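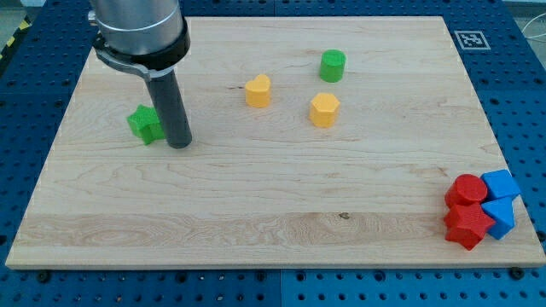
Robot Learning Group — Flestberg Lab, Bench Notes

So, the pushing arm and I had a bit of a falling-out on Tuesday, and I promised Ntombi I'd write it up before the details got fuzzy.

If you've walked past the blue table lately, you know the setup: colored blocks on the wooden board, arm with the gray rod pointing straight down, push the blocks where they're told to go. We had a batch of 800 pushes queued. At push 39 the rod came down too low, pressed into the board, and kept trying to drive sideways. The force limit should have stopped it. It didn't, and Do-yoon had to hit the red button (thank you, Do-yoon, and thank you for being awake at 7:30!).

What went wrong was two things stacked on top of each other. The clamping collar had slipped, so the rod was sitting lower than the software thought. That alone would have been a scratch and a shrug. But I had raised the force limit while I was testing the Seltik driver last month, and I never put it back. That one is on me, and I felt pretty sick when I saw the number in the config file.

Nobody was hurt, and the arm passed its joint checks the same afternoon. Lev found the collar screw a good half turn loose — he has now marked it with paint pen, so if the two lines don't meet, please don't run anything.

A few changes if you're booked on the bench in August:

Check the rod height against the gauge block before your first run, and again every 2000 pushes.
The force limit now resets to 18 newtons on every startup. If you need more, ask Liên or me and we'll sit with you while it runs.
No unattended batches until Soo-ah has signed off on the new stop test.

The spare collar from Kwofie is on order. I'll post in the group channel when it gets here.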